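1 Dec 2016
Notebook, clothes handling, Skarstead room

Continued the hanging work today. Yesterday I finished only the folding table, so the sorting was still open when I came in. Herman Saragih had left the mixed heap on the long white table and wrote on the box lid: "small shirts first, jeans last". I followed this order. The jeans are heavy and I do not want them on the thin rail before we have checked the feet of the rack.

Small remark for myself: the heap should be opened from the top and not pulled from the side. When I pull from the side, the white pieces come along with the red ones and everything must be shaken out again. In June we lost half a morning in this way.

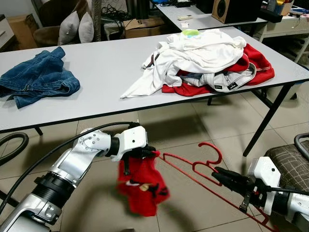
Then the question of hangers. We have the plastic ones from Hartono and the older ones from Costo. The Hartono hangers have a narrow shoulder and go easily into a child size neck. The Costo ones are wider, and with a small neck opening you must put in one side, turn, and then the other side. I prefer to enter from the neck. Herman prefers from the bottom hem, as his mother does it, and he is right that the collar stays in better shape. For the printed shirts I will try his way next week.

Also to decide: do we match the color of the hanger to the garment or not? With red cloth and red hanger it is difficult to see if the shoulder is sitting correctly. Blue would be better for checking by eye. I wrote this already in the list for Pokholm but I have no answer yet.

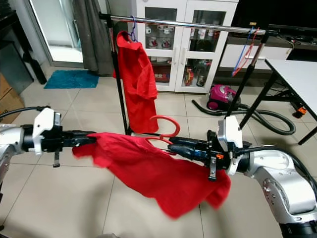

Page 80

Rack: the rail is smooth, so hangers slide to one end if the floor is not level. I put folded paper under one foot, it helps a little. Please do not remove it. Distance between hangers should be the same along the whole rail, I take a hand width.

Order on the rail for now: red shirts on the left, free hangers on the right. If somebody takes a free hanger, please take the outer one.

The hem must hang straight before we call a shirt finished. My rule is to look at both side seams from the front. If one seam comes forward, the neck is twisted on the hanger, and it is quicker to take it off completely than to correct it on the rail. I tried both.
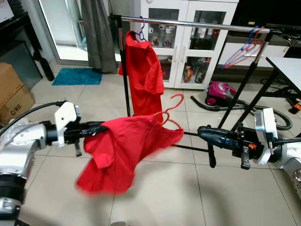 Red short-sleeved shirt with red hanger through the neck, rack behind.

Time: nearly 30 minutes for the first 6 pieces, too slow, but this includes the paper under the foot and looking for the box lid.

Open points:
Ask Pokholm again about blue hangers, order no. 2044.
Jeans: clip or fold over the bar? Herman says fold.
The white-and-grey piece has labels on it. Leave them for now.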